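Home Tech & Gadgets > Robots and automation
Thread: can any of these things do a real chore yet

pegboard_67
Serious question. Been reading about house robots for years now and the only one I own is a vacuum that gets stuck under the radiator. My brother in law says two more years and you'll have one making beds. I say no way. He works in sales so grain of salt.
Anybody here have one, or work near one? Not looking for the promo videos, seen them all.

marshhen
no

dullchisel
Shop side here. We have a Flimley arm that loads blanks into the press. Does it all day, never complains, and if the tray is off by a thumb's width it stops and blinks at you. Somebody has to come fix the tray. So is that a chore done? Half a chore.
Sweeping, no. Sorting the scrap bin, no. We asked.

okra_and_rye
I do the practice runs for a home robot project, all in simulation at the moment. Bedroom stuff mostly. Pick up whatever got left on the bed, take it to the next room, come back. Sounds dumb easy. It is not dumb easy.

The bed is the worst furniture there is for this. Too wide to reach across, too low to lean on, and the item is always on the far part. So the base has to drive up the gap beside the wall first and THEN reach, and the gap is skinny, and the arms don't fold up as small as you'd want.

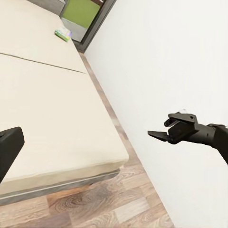 A little carton lying flat is a decent test becuase it's stiff. You get a finger on each side and you close. If it's lying on its broad side you have less height to grab, so you go for the edges and hope you come in square. Half my evening is coming in not square.

Last batch was 3000 tries at that sort of pickup. 2260 good. Call it three out of four. Would you keep a helper who dropped every fourth thing?

pegboard_67
Three out of four is better than my kids

dullchisel
Yeah but that's in a simulator. No lint, no dog, no sheets. Put a real comforter on there and the box sinks in and your numbers go in the toilet. Sorry but I don't count it till it's in a real house.

okra_and_rye
Fair on the comforter. Soft stuff is a whole other job and I'm not claiming it. But "don't count it" is too far. You can't do 3000 tries in a real bedroom, you'd be there till next April and the mattress would be shot. You find the stupid failures cheap, then go to the real room for the rest.

And a lot of what fails isn't the grabbing. It's the driving. Doorways. Clips the elbow on the wall turning around, every time, same spot.

marshhen
so it can't turn around in a bedroom. great

okra_and_rye
It can. Slowly.

tin_lid_annie
Home care aide here, different angle. I don't need a bed made. I have a client who can't bend. Stuff ends up on the bed or the floor and stays there till I come at 8 am. If a machine could just go get the tissues or the pills box and bring it to the chair, I don't care if it takes ten minutes. I don't care if it misses once and tries again. People keep asking if it's as good as a person. Compared to me at 8 am, sure, no. Compared to nothing at 3 in the morning??

dullchisel
ok that's a better argument than the sim one. But pills I'd worry about. Wrong box.

tin_lid_annie
Agree, I would not start with pills. Start with the remote.

pegboard_67
What do these cost, anyone know? There was a Rultireo thing at the home show with two arms, guy wouldn't give me a price. Folded one towel while I stood there. I had time to eat a pretzel.

crankcase_dan
Trumcombe had one on trial in the warehouse where I work. Job was moving totes off a rolling rack. Good when the totes were all the same size. Then the new totes came in with a different lip and it was back in the corner under a tarp. Arm guys came out, 2 visits, fixed it, then we changed racks lol. Not the robots fault really, we change stuff all the time. But so does a house.

dullchisel
^^ this. A shop changes when someone decides to. A house changes every time somebody takes their socks off.

marshhen
my vote is still no

okra_and_rye
My vote is "some fetching, in a tidy room, if you're patient". Beds no. Laundry no, whatever the towel guy says. Dishes I've seen go OK with plastic ones.
If anybody has a real layout with a tight spot beside the bed and doesn't mind measuring, tell me the gap. Wall to mattress edge. I've been using the one from the MacKinnon floor plan and I think it's kinder than most peoples.

tin_lid_annie
I'll measure my client's if she says ok. It's narrow, I go in sideways.

pegboard_67
Mine has a laundry hamper in it so zero

dullchisel
Will do ours tonight. Still say no on the comforter.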